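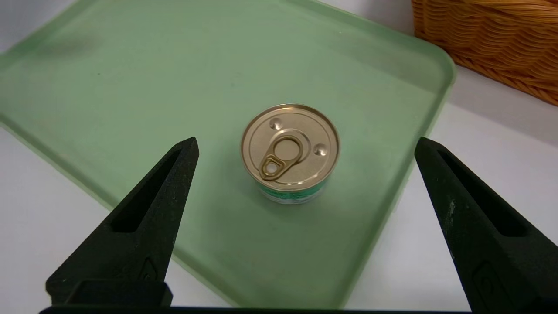
Titilayo Mohammed asks whether a short, wide can should be gripped from the side or by the ring pull, having had poor results with the pull on a home-built arm. Grip from the side. Ring pulls vary in height between tins and should be left for the person opening them.

Home | Workshop | Kitchen | Storage | Contact

Reading time: 2 minutes

Members building a gripper for the Groltel bench arm are asked to observe the following practices when setting up to handle tinned goods.

Set the can upright on a tray with a raised rim. A matte tray in a pale colour is preferred, as glossy surfaces throw glare into a wrist camera. Wipe off smudges and crumbs before each session.

Open the fingers fully before the approach. Both tips should pass the can at an even distance, then be lowered until they sit below the lid rim and clear of the tray. Closing on the rim itself will tip a shallow tin.

Printed fingers should be inspected for cracks at the base of the recessed slot. The shared set in the Stereck drawer is retired after 3,000 closures; please enter your count in the logbook. Do not sand the gripping faces smooth.

Record the weight of the full tin on the kitchen scale. The practice tins kept on the lower shelf weigh 196 grams and 405 grams. Begin with the lighter one and set the closing force again for the heavier.

Keep baskets and loose utensils beyond the reach of the arm, and isolate the power before putting a hand between the fingers. Spare servo horns may be requested from Ott Jankauskaitė until the end of May.

This site uses cookies to remember your preferences. Accept | Manage settings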